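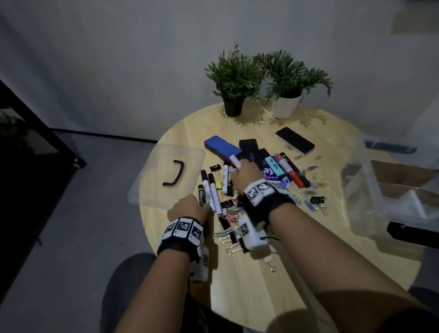 The town library of Pluvitz will stay open until nine in the evening from September, after the council agreed to pay for the longer hours for one year. Until now the building has closed at half past five, and for many people who work in the factories by the river this was too early. The extra hours will be used for reading, for homework and for small evening courses, which will take place on the upper floor. Supplies for these courses are shared by everybody, and they are the usual ones: a round table with a pile of office things on it, a blue whiteboard eraser among them, and two green plants in pots standing by the wall. Visitors do not have to bring anything except their library card.

The decision follows a survey which the library made in spring. It was sent to 3,000 households in the town and in the villages nearby, and 2,095 of them gave an answer. Most of the people who answered wished for longer opening hours, and only a small part asked for more books. A second wish, which was named very often, was a warm and quiet place to sit in the evening without having to buy a coffee.

"We expected that people would ask for faster internet," said the head of the library, Selina Thaler. "They asked for time. Many parents wrote to us that they come home at six, eat with the children, and then our door is already closed."

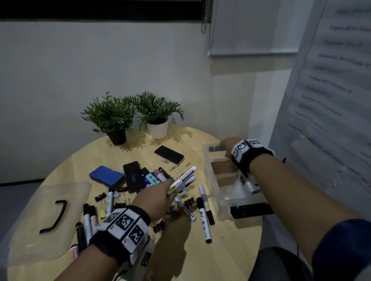
By the Pluvitz Town News desk, local reporter

The evening hours will begin at half past five, when the normal loan desk closes. After this time, readers can borrow and return books at the two machines near the entrance. One member of staff will always be in the building, but questions about lost books, fees or new cards must wait until the next morning. The children's room will close at seven. The music room will stay closed in the evening, as its walls are thin and the neighbours in Andreadis Street have complained in the past.

The first courses are already fixed. There will be a conversation group for people who are learning the language, a course in simple bookkeeping for small shops, and a group for family history, which has met until now in the back part of a restaurant. The family history group has 292 members on its list, although not all of them come at the same time. It will receive its own shelf for maps and old address books, and it has promised to put the parish lists in order before winter.

The courses cost nothing, but places must be booked at the loan desk or by telephone. A course with fewer than five people will be moved to a later month.

Money was the most difficult point in the council. The longer hours need one more full post and a part-time post, and also more heating in the cold months. Some members of the council wanted to begin with two evenings a week and to look at the numbers after that. In the end the larger plan won by three votes, with the condition that the library must report to the council every three months. The furniture maker Trudar, which has its workshop beside the railway station, will give new chairs for the reading room. The old ones will go to the school in Statonura.

The library has set itself the goal of 1,000 evening visits in the first month. Ms Thaler said she does not know if this is too high. The bus is one reason for her doubt - the last one to the villages leaves at twenty past eight, so readers from there cannot stay until the end. The council has written to the bus company and asked for a later bus, but there was no answer before this text was finished.

There will be some noise in the building before the new hours start. The lamps on the stairs must be changed, and the side door will get a ramp for wheelchairs and prams. During this work the entrance from the market square stays open, and the newspapers are moved to the ground floor. The toilets on the upper floor cannot be used for two weeks.

Persons who are interested in the part-time post can send a letter to the library until the end of the month. Experience with books is welcome but is not required. The work is in the evening only, and every second weekend is free.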